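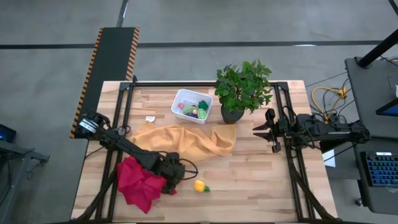

Murno play vegetables, basket set

Two stars from me, and one of those is for the basket. I paid 18 for the set in September after Rebecca Marino swore by hers, and I still can't see what the fuss is about.

The tomato is far too small next to the broccoli, and the lime comes only as a slice – where's the rest of it? The yellow pepper with its green stem is the best of the lot. The aubergine is purple, I'll give them that. My two have played shops with it twice.

The white plastic basket is decent. The holes let crumbs through, so it's easy to shake out, and it now holds pegs on Sunday. The seller says the set will "grow with your child". I doubt it. Vurnel do a bigger one for less, and I'd look there first.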